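About Tromoder

Reading time: 3 minutes
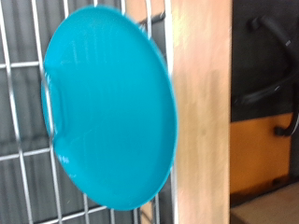

What we do

Tromoder repairs, sets up and calibrates electronic equipment for stringed instruments. Most of the work is on pickups, onboard preamps and the wiring between them. We also make one product of our own, the Windico buffer, a small circuit board that fits inside an acoustic guitar or bouzouki and drives a long cable without loss of treble.

We do not build instruments, refret necks or repair cracked tops. Work of that kind is passed to a luthier of the customer's choice.

History

The workshop was started in Jerkholm by Darnell Szabo, who had been servicing mixing desks and wanted smaller things to lift. For the first years the business consisted of one bench, a signal generator and a secondhand oscilloscope. Dexter Strickland joined to take over winding, and the coil winder he brought with him is still in daily use, with a new counter and new bearings.

The Windico board came out of a repair. A customer's piezo pickup sounded thin through a ten-metre lead, and the preamp fitted at the factory was no longer made. The replacement was drawn up on the bench and has been revised twice. Units with serial numbers below 1188 use the first layout, which has the battery leads on the left. Later units have them on the right. The two layouts are electrically the same and share one wiring sheet.

How we test

Every pickup is measured on arrival and again before it leaves. We record DC resistance, inductance and the frequency of the resonant peak, first unloaded and then with the load the instrument will present. The readings go on a card that is returned with the instrument. If a coil has been rewound, the card also gives wire gauge and number of turns.

Preamps are tested on a fresh battery and again at 6 volts. Noise is measured with the input shorted. Any board that has been resoldered is left running overnight and measured again in the morning.

The bench log reached job number 3131 this April. Earlier jobs are kept on paper, and we can usually find an old reading if the customer has the job number.

Lindqvist pickups

We hold the remaining winding notes and bobbins for Lindqvist pickups and can rewind them to the original figures. Covers are no longer available. Please do not remove a cover before sending the pickup, as the wax often holds the outer turns in place.

Sending work to us

Write first with the make of the instrument, the fault and any changes made to the wiring. Loose pickups can be posted in a rigid box. Whole instruments should be sent in a hard case with the strings slackened. Remove batteries before packing. The usual wait is 2 weeks, longer for rewinds.

Page last revised 8/23/23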